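Reading time: 1 minute
December | By Sushil Solanki

Print | E-mail

Babita Dhillon began to bake bread for her neighbors in Okoth when she was 50, after the last bakery in the town was closed. "I did not plan a business," she says. "I planned only to have a good loaf on the table."

Now she makes 20 loaves every morning, all with rye flour from the mill in Trarkov. She gets up at four and the dough is already waiting from the evening.
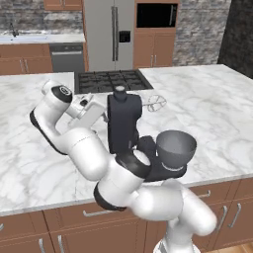
The price of flour worries her more than the early hours. It went up two times this year – and she raised her own price only once. "People here count their money," she says. "I also count mine, but at night."

Her starter is 13 years old and came from an aunt. Would she sell the recipe? She laughs. "It is flour, water and salt. Everybody has it already."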